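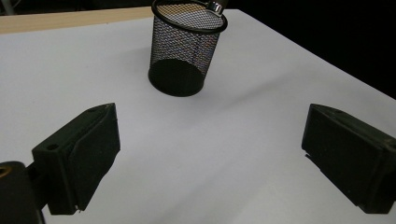 The desk now, with the mesh cup at the far side.

White desktop shows every mark, and where should the pencil cup go?

Posted by Sabina Mollah, December 2022
Home & Workspace > Desks and Storage

I have a big white desktop that I use for paperwork, sewing patterns and my daughter's homework. I cleared it off last weekend and I would like to keep it that way. The only thing I put back is a black wire mesh pencil cup, the ordinary round kind with a solid base.

Two problems.

First, the surface. It is smooth and white and it picks up gray marks. Some are pencil, some I think come from the cup being dragged. I have a set of curved gray lines near the front right corner where the cup used to stand. Dish soap took off the pencil but did nothing for the curved lines. I don't know what the top is made of. It came with the apartment and there is no label underneath. I don't want to use anything that will leave a dull patch.

Second, where to keep the cup. I have it near the back now, which leaves the front clear for cutting out patterns, but I have to stand up to reach it. If I bring it closer it ends up under the fabric. A friend told me to get a drawer tray instead, but the desk has no drawers and I don't want to screw anything to it.

I keep 37 pens and pencils in the house (we counted when we tested them all) and most of them were in the cup until now. I'd also like to know how other people decide what stays.

Budget is small. I would like to use what I have.

Osvaldo Amaral
Member

Curved gray lines from a metal cup are nearly always metal transfer. The base rubs on the top and leaves a bit of itself or its paint behind. It looks like a scratch but it sits on the surface. Run a fingernail across it. If the nail doesn't catch, it will probably come off.

Try these in order and stop when one works.

Plain white eraser, the soft kind. Rub lightly along the line and wipe away the crumbs. This does more than you would expect on a smooth white top.

Baking soda and water mixed to a thin paste. Put it on with a damp cloth, leave it for 5 minutes, wipe in small circles with almost no pressure, then rinse with a clean damp cloth and dry. Test it first on the underside or at the very back. Even baking soda can take the shine off a glossy finish if you lean on it.

Rubbing alcohol on a cotton pad. Good for ink, not much use for metal marks, and I would not use it on a painted top until you have tested a hidden corner. If any white comes off on the pad, stop.

I would stay away from melamine sponges on this. They work, but they are a very fine abrasive and they will leave the dull patch you are worried about. The same goes for scouring powder.

To stop it happening again, put something under the cup. Felt pads, the stick-on type for chair legs, cut into 2 or 3 small pieces and placed around the edge of the base. If the base is recessed in the middle, put them on the rim, otherwise they don't touch the desk. Wipe the base with alcohol and let it dry before you stick them or they will slide off in a month. A cork coaster does the same job with no glue.

Also check the base with your hand. I had a mesh cup where the coating had worn through on one side and there was a rough bit of metal. I filed it smooth and touched it up with black nail polish. It has been fine since.

Silvana Rocha

just pick it up instead of dragging it? I have had a white table for 6 years and no marks

Marlene Lopes
Regular contributor

Osvaldo has covered the marks so I will answer the part about where the cup goes. I sew on my desk too.

Leave it at the back while you are cutting. You need the full width and anything standing near the front gets knocked over by the fabric. What you do need close by is small: one marking pencil, one pair of scissors, the tape measure. I put those three in a shallow dish and the dish moves with me. When I finish cutting, the dish goes next to the cup. That way the cup can stay where it is all day and you are only standing up for it when you need something unusual.

If you are right-handed, try the back left for the cup. Most people put it on the right, and then a sleeve or the end of the ruler catches it. You can still reach across with your left hand while you write. My husband is left-handed so ours is a compromise and sits nearer the middle.

For homework, your daughter can have the cup at her elbow and put it back when she is done. A round cup is easy to move, so use that.

As for how many to keep, test them all on scrap paper, which you have already done. Then keep only what you picked up in the past week. For us that was two black pens, a red one, two pencils and a highlighter. The rest went into a zip bag in the hall closet with the wrapping paper. When a pen runs out I take one from the bag. I started in January and have not bought a pen since.

One more thing about mesh. Fine points go through the holes. A mechanical pencil stored tip down will poke through the side and snap the lead, and sometimes it gets stuck. Store them tip up, or cut a circle of thick cardboard for the bottom and a strip to go partway up the inside wall. The strip also keeps pencil dust from sifting out through the mesh onto your white top, which may be where some of your gray is coming from. Empty the cup over the trash every so often and brush the inside with an old toothbrush.

Comment from Sabina Mollah

The eraser took most of the lines off. One is still faintly there and my nail does catch on it, so I think that one is a real scratch. I cut up a felt pad for the base. Will try the dish next time I have a pattern out.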